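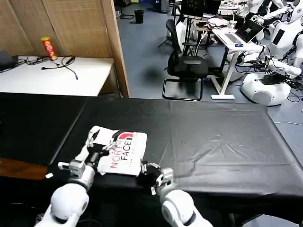
How should a printed T-shirt be folded so that the print does not crease?

Lay the shirt face down, smooth it from the collar to the hem, and fold both sides toward the middle before bringing the hem up. The print then rests on the outside of the finished fold and is bent as little as possible.

This method has been in use in my household for two years, and readers of these pages have asked for a fuller account of it. The surface matters more than is commonly supposed. A long table is preferable to a bed, as a mattress gives way under the hands and the sleeves drift out of line. A dark cover is also of use – white cotton shows clearly against it, and a crooked hem is noticed at once. 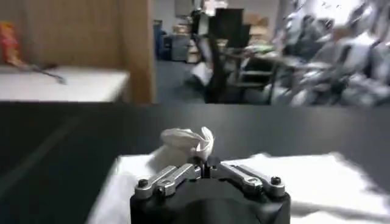
White cloth over a dark tabletop.

Thin white fabric requires some patience. It should be lifted by a small pinch, moved a short way, and laid down again before the next fold is made. Pulling from one corner twists the cloth, and the whole piece must then be spread out a second time.

My cousin Gerrit Nkosi prefers to roll his shirts, and he keeps them in a Stera drawer that is 90 centimeters wide. I have tried rolling and found that heavier prints came out with fine lines across the lettering. For plain shirts I have no objection to it.

Shirts folded as described are stacked no more than 5 high on my shelf. Sweaters are kept apart, on the shelf below, and will be treated in a separate entry in February.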